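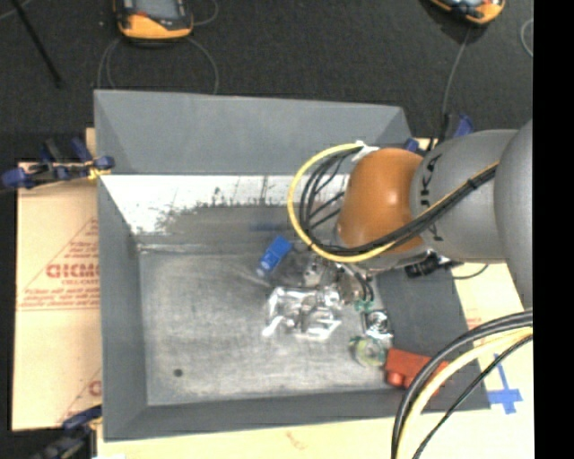

4. Check the bin floor before you fill it

The Savmont leaflet says the gray bin "needs no preparation." We would not rely on that. A metal floor picks up scuffs and brushed scratches with use, and most of them are harmless. A few are worth a second look.

4.1 Take everything out. Small items pushed to one side still hide marks, so clear the whole floor.

4.2 Wipe the floor and the sloping walls with a dry cloth. Cloudy patches may or may not come off. If they stay after 2 passes, leave them alone.

4.3 Run a gloved hand over the scratches. A scratch you can see but can't feel can be ignored. One that catches the glove should be smoothed before soft goods go in.

4.4 Look closely at any dark spot. Wipe it once. If it stays, write down where it is and compare it at the next check.

4.5 Put the items back in a single layer, away from the walls.

Note: Trekley sells a floor polish for bins of this type and claims it "restores the original finish." We tried it in June on a well-worn floor and saw no difference after more than 4 applications. Plain cloths are cheaper.

Caution: Do not use scouring pads. The Wulent pad is labeled non-scratch, but it left fresh lines on our test panel.

Caution: Keep hands out of the bin unless the power is off and locked out.

Section revised August 10, 2018. For replacement bins, see the Gunn parts list.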